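Bread, Basket, Repeat: Teaching by Remote at Gundier

We run a small teleoperation bench on the second floor at Gundier, between the sink and the good printer. A person holds a pair of hand controllers, the arm copies what the hands do, and Istorus, our recording software, writes it all down so that a policy can later be trained on it. The job for June was called "put the roll in the basket." It took more out of us than the name suggests.

The plan asked for 221 demonstrations. We kept 85 from the first round and threw the rest away for sins ranging from dithering to a sneeze. What follows is a short gallery from the bench, with notes by the person who did a fair share of the dithering.

1. Coming in from the left

The approach is where new operators give themselves away. They fly straight at the roll as though it might leave. Our house rule is to come in high, stop, line up the fingers across the narrow side of the roll, and only then go down. The stop should be short. A long one gets learned too, and then you have a robot that thinks about bread.

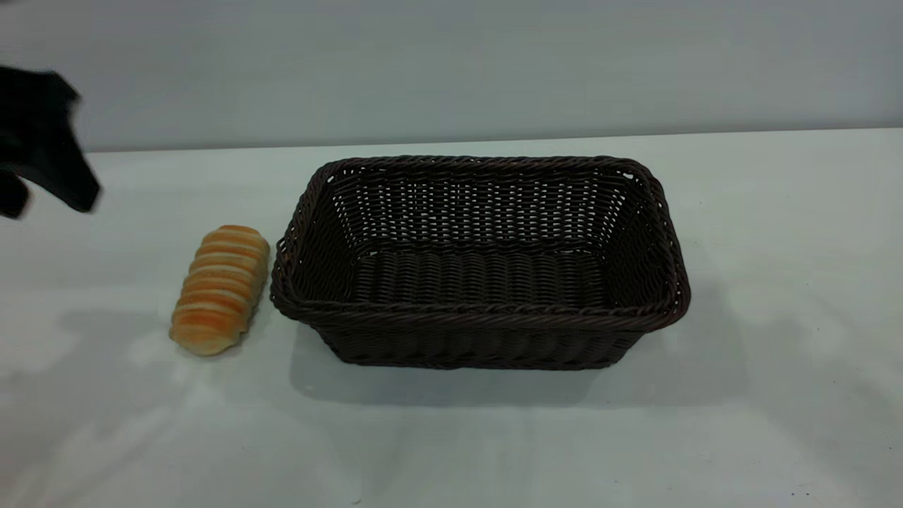
Shahnaz Biswas disagrees about the stop, and has asked for it to be put on the page. Her view is that a pause of any length is a habit of nervous people, and that a smooth curve down to the roll gives cleaner data and saves a second or so every time. She would also like it known that her own demonstrations had the lowest rejection rate in the round. They did. I have moved my stop down to half a second and am calling it a compromise.

2. Laying out the start

Every demonstration begins with somebody setting the table, and this matters more than the driving. If the basket always sits square to the edge, the policy learns one basket in one place and falls to pieces when it is nudged. So we turn it, shift it, swap the near side for the far side, and try not to fall into a pattern. People are terrible at this. Asked to place things at random, I made the same triangle 13 times in one afternoon, and had to be shown the plot before I believed it.
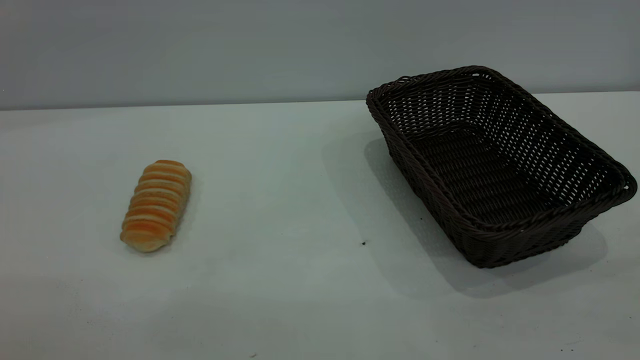
Basket turned at an angle, roll well clear of it on the left.

We now use a printed list of starting layouts from Pärn, a little script that does nothing except pick positions. It has no taste and no favorite corner, so it does the job better than I do. The operator reads a line, sets the table, steps back behind the tape and picks up the controllers. Total time for the swap is under a minute if you don't argue with the list. I argue with the list.

3. The long carry

Hand guiding was our first idea for this task: switch the arm to its limp mode, take hold of the wrist and walk it through the motion. It's a lovely way to teach a reach. For a carry it was poor, mostly on account of the operator's elbow ending up in front of whatever the camera needed to see. A policy trained on those sessions would have been very good at finding elbows. Remote control fixed that and brought its own trouble, namely that you can't feel the grip. You watch the fingers close, you guess, and you lift.

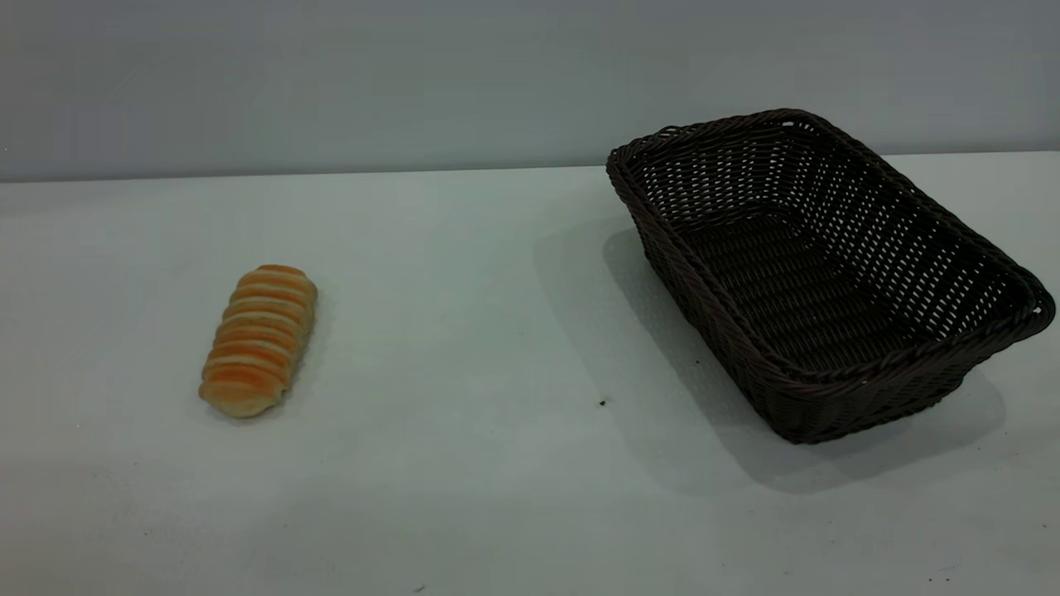
Grip force turned out to be the setting I changed most. Too light and the roll slides during the lift; too firm and you have taught a machine to make flatbread. The controllers give a small buzz at contact, and Karkerance, the add-on we use for haptics, lets you scale it, though I've yet to find a scale that feels like anything other than a phone going off in a coat. With a stretch of bare table as wide as this one between roll and basket, a bad grip has plenty of time to show itself, and I've come to prefer these layouts for practice. The short hops flatter you. The braided rim is the other thing to plan for: go over it with room to spare, then lower into the basket before opening the fingers. Dropping from height looks fine from the operator's chair and gets marked down in review, usually by Shahnaz.

Notes for anyone booking the bench

Log in to Istorus before you touch the controllers. Label a failed attempt as failed, even if the roll got there in the end by way of the rim. Two operators per session, swapping every half hour, and the one who isn't driving sets the table. The layout list lives in the top drawer – please put it back in order.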